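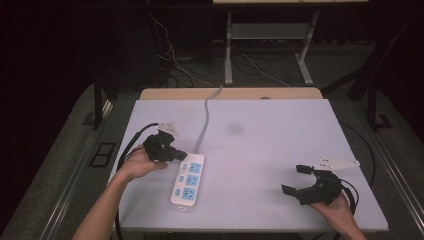 Power strip with a switch for each socket, plug ready to go in.

Finding out what your stuff costs to run

Quick one as I keep getting asked. You don't need a smart meter display or an app. You need a plug-in energy monitor (mine is a Flimidow, any of them will do), a pen, and a bit of patience. Two evenings should cover most of a flat.

What you need

Plug-in energy monitor
Extension lead, ideally with individual switches
Notebook or a spreadsheet
Your last bill, for the unit rate

Step 1. Find your unit rate

On the bill, usually page two. Pence per kWh. Ignore the standing charge, you pay that whatever you do. If you're on a day/night tariff write both down and note what time the cheap one starts.

Step 2. Set up the monitor

Monitor in the wall, extension lead in the monitor. Then everything you want to test goes in the lead, one thing at a time, others switched off. Saves crawling behind the telly over and over. Check the lead's rating on the label before you start. Heaters, kettles, tumble dryers: NOT on the lead. Test those straight in the monitor, and check the monitor is rated for them too.

Zero it first. On the Flimidow you hold the Ma button for a few seconds till the screen blinks. Took me ages to find that in the manual.

Step 3. Standby readings

Plug thing in, leave it off or asleep. Wait a couple of minutes, some gear takes a while to settle down. Write down the watts. Then the next one.

Do these first, they're quick and it's usually where the surprises are. My old Mosis amplifier was pulling 11 watts doing absolutely nothing. The telly was hardly anything. The printer was somewhere in between and I print maybe once a month, so that's off at the switch now.

Step 4. Running readings

For things that run steady (lamp, router, fan) the watts figure is enough. For anything that cycles, fridge, freezer, washing machine, you want the kWh total instead. Leave a fridge on for a full 24 hours. Washing machine, one complete cycle on the programme you really use. Write down which programme, or you will forget wich it was.

Computers: take one reading idle and one doing something heavy. Mine went up to 153 watts with a game on.

Step 5. Do the sums

Watts divided by 1000, times hours used, times unit rate. That's your cost in pence.

So for the amp, on standby all day every day:
11 / 1000 = 0.011
x 24 hours = 0.264 kWh a day
x 365 = just over 96 kWh a year

Multiply by your own rate. Mine made me wince.

Step 6. Make a list, biggest at the top

Yearly cost, not watts. A kettle looks terrible in watts and is only on for a few minutes. Work down from the top and stop when it gets to pennies. Phone chargers are not worth the bother, leave them alone.

A few things that catch people out

Cheap monitors are poor at very low readings. Anything under 2 watts, treat as a guess.
Don't switch off a recorder box overnight if it's set to record. Yes I did.
Routers: leave on.
Freezer reading in March won't match July. Do it again in summer if you care.
Never plug one extension lead into another to get more sockets.

Updated for the Brendevholm residents page, the old version had the sum the wrong way round in step 5, sorry. Will add a bit on immersion heaters when I get chance, those are wired in so the plug monitor is no use for them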